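Ferkaddale Tables: Frequently Asked Questions

We make and sell tables by mail. Most of the questions we get are below, along with a few we get only from one gentleman in Stuvberg. 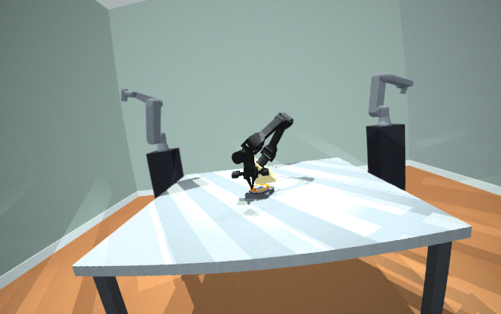
How long does delivery take?
Two weeks in most places. If you live up a gravel road the courier has never heard of, allow three, and leave your mobile number. They will ring it once.

Will it fit through my door?
Measure the door. Then measure the hallway behind the door, which is where most tables meet their end. The Kwan comes with its legs off and goes through a standard doorway on its side. The Zulton comes in one piece and has been returned by people who were sure.

What does the Kwan cost?
$884, GST included. Matching benches are $235 each. We don't sell one leg at a time, however reasonable your story.

And the Zulton?
$1254. It's bigger.

Do I need tools?
An Allen key is in the box, taped to the underside of the lid. Please look there before emailing. You'll also want a second person, ideally one you aren't currently arguing with.

My table wobbles. Is it faulty?
Possibly, but try it in another spot first. Floors in older houses have their own ideas. Each foot unscrews a little for levelling. If it still rocks on a flat garage floor, send us a short video and we'll post new feet.

Can I put a hot pan on it?
You can. The warranty can't help you afterwards.

How do I get texta off?
Warm water and dish soap, then a bit of metho on a soft cloth if the artist pressed hard. Skip the scourer. The colour comes off and so does the finish.

Can I pick one up myself?
Yes, Saturday mornings until noon. Bring a ute or a trailer. We have seen what happens with hatchbacks and ocky straps and we no longer help load them.

What if I change my mind?
You have 30 days. It needs to come back in its original packaging, so don't let the kids turn the carton into a cubby house until you've decided.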